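Notebook, coat color genetics, Flunbridge barn samples
16th December
Entry by W. Szulc; read by H. Ouali

1. Samples received
Hair pulls from the Skallari mares arrived with roots attached. Two envelopes lacked a foal number and were returned to B. Zavala for correction. Total on file is now 128.

2. Silver dapple results
The bay mare Nulley tested as a single carrier. Her mane has lightened at the ends and her legs are dull brown. Her chestnut half-sister also carries one copy, with no visible change in coat. This agrees with the expected effect on black pigment only.

3. Repeat runs
Plate 3 gave weak bands in the outer wells. O. Kaczorowski will repeat it with 50 microliters per well. Results from the first run are not to be entered in the register.
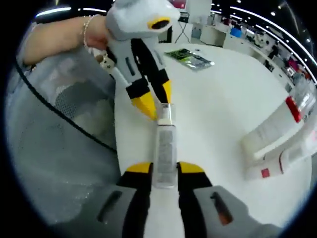 4. Eye examinations
Owners of horses with two copies are to be advised to request an eye examination. C. Śliwiński holds the draft letter. Wording on cysts remains to be agreed.

5. Open items
Sire of foal 555 not confirmed. Freezer log to be signed.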